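The puppy cup and other things I can't get rid of

I had a whole plan for Saturday. Up early, everything off the kitchen table, decide what stays and what goes to the charity shop on Flanagan Street, done by lunch. I got as far as the mugs and then had a cup of tea, which tells you most of what you need to know. 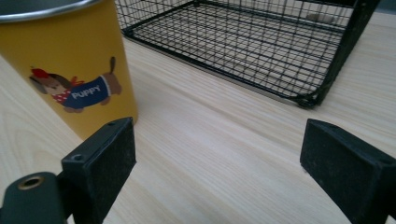
So the rule was meant to be simple. If it hasn't been used since May, out it goes. I'm quite good at this with clothes (less good with coats) but I am hopeless with anything you drink out of. We have mugs from places I've never been! There's one from the Morkeck steam fair with a chip in the rim that I keep turning round so I don't have to look at it, and I've been doing that for 6 years now. It went in the box. Then it came out. Then it went back in again and I shut the lid quickly.

The tall yellow cup was never going in the box, I'll say that now. It's got a sausage dog on the front in a blue jumper with PUPPY written across it, just in case you weren't sure, and a spotty red scarf. I bought it on a wet afternoon in Prerneck when I'd gone in for a washing-up brush and it's one of the best things I own. It doesn't match a single thing in the kitchen. I've tried it with pencils in, and with wooden spoons (too top heavy), and for a while it held a very sad bit of mint. At the moment it's between jobs.

The black wire basket is a different story. I got it for fruit, and it does look nice with fruit in, but the grid is just the right size for losing things through. Grapes, mainly. Also the little clips off the bread bags. I then used it for post, and what happens with post is that it goes in and doesn't come out, so after a month I had a basket of pizza leaflets and a reminder from the dentist. My sister-in-law says to line it with a tea towel and stop moaning. She's probably right, but then you've got a tea towel you can't use, and I only have 5 decent ones.

Anyway, what I've ended up doing is giving the basket to the tea things. Tea bags, the tin of hot chocolate, the biscuits we're allowed to see. It lives at the back of the table near the wall and you can lift the whole lot out in one go when you want to wipe down -- I can't tell you how much this has improved my mornings. I wish I'd thought of it before I bought that Nedari caddy, which holds hardly anything and has a lid that fights back. The caddy went in the box and it stayed there.

Final score was 2 boxes for the charity shop and 2 mugs rescued at the very last minute, from the boot of the car, in my slippers. Neither of them was the steam fair one, before you ask. I was strong.

Next weekend I'm meant to be doing the drawer. You know the one, with the batteries and the takeaway menus and the key that doesn't open anything. If anybody has a good way of storing batteries so you can tell the dead ones from the live ones, please leave me a comment, as I've been licking my finger and hoping for the best and I don't think that's how it works. And if you've got ideas for what the yellow cup should do next I'd like those too -- but no more mint, please, we've been through enough.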